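Moved the big air purifier out of the bedroom and into the work room this month. Notes as I go, mostly for the two people who asked.

It's a large white box, perforated side panel, glass top. Bought used from a seller in Dundstead for 81 dollars. The pickup took longer than the drive.

First thing I did was vacuum the side panel with the brush attachment. All those little holes hold lint. Twelve minutes a side if you go slowly, and I'd go slowly.

Replacement filter came from Kellitz. It was 30 dollars plus shipping. The box was dented, the filter was fine.
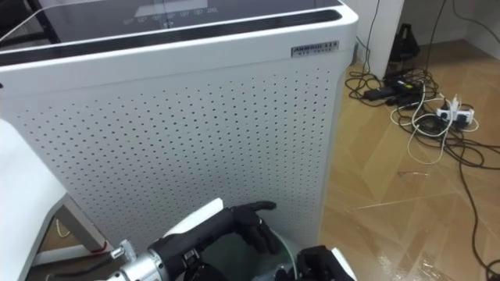

Placement took three tries. The manual wants space on every side that pulls air, so it can't go flat against a wall. I had it in the corner for a week and the fan kept ramping up at night.

It's next to the white table now. Not ideal, because I have to walk around it to get to the outlet, but the air moves and I can still pull the chair out.

Glass top shows every fingerprint. Microfiber cloth, barely damp. Don't spray anything on it, the vent slot is right there at the front edge.

Someone asked about noise. On low I don't hear it over the street. On high I have to turn up the radio. I leave it on low from morning to about 9 pm and then switch it to sleep.

Power use: I put a plug meter on it. It read 67 watts on high. I didn't write down the low number, will check again.

The room used to smell like the print shop downstairs by late afternoon. Less now. The window is also closed more in December, so I can't say how much of that is the filter.

Old filter goes to the drop-off in Stotbridge. They take them at the side door, bagged.

Next job is the cable under the table. I have clips somewhere.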